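In praise of the shallow tray

I have been tidying my way out of a mess since April, and I want to make a case for the most modest bit of kit in the house: the plain, shallow, brightly coloured plastic tray. No lid, no compartments, no clever hinge. Just a tray!

For years I was a deep box person. I bought 16 of the things from a shop in Irkton, stacked them under the stairs and felt terribly pleased with myself. Then I needed a packet of plasters. I had to lift out three boxes, tip one of them over the hall carpet, and I still ended up going to the chemist. A deep box hides things from you. You put the tissues in on top of the sponges, and the sponges on top of the spare soap, and by winter you own four lots of soap. 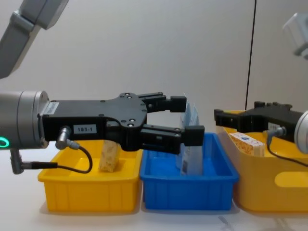 A shallow tray can't do that to you. Everything stands up in it, the tall things poke out over the rim, and you can see what you have from the doorway. I love that! My neighbours in Zernine think I've gone a bit far (I have one for batteries and one for string) but they have all stopped asking me where I keep things.

Colour matters more than people let on, too. I used to think matching white storage looked smart, and it does, for the length of time it takes to photograph it. With yellow and blue you learn the places without trying. Blue is for paper things in our house, so tissues, napkins, the kitchen roll if it fits. Yellow is for anything that scrubs. Labels are fine, but I have never once read a label with my hands full, whereas I can find blue half asleep at six in the morning.

I'd also say don't worry about filling them neatly. A box leaning against the side is perfectly all right. The whole joy of a tray is that you can drop something in on the way past and carry on with your day, and if it takes longer than that you won't keep it up. I certainly didn't.
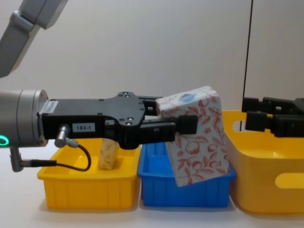 Should the tissues come out of their box to save room?
Leave them in it. The box keeps the dust off, it stands up by itself, and a nice pattern on the side is a small pleasure every time you go to the shelf.

My one complaint is the price of the fancier sort. I've seen a set of 2 in the Jikora catalogue for more than I paid for all my deep boxes, and they were beige. Beige! Get the cheap bright ones and put them where you can reach them.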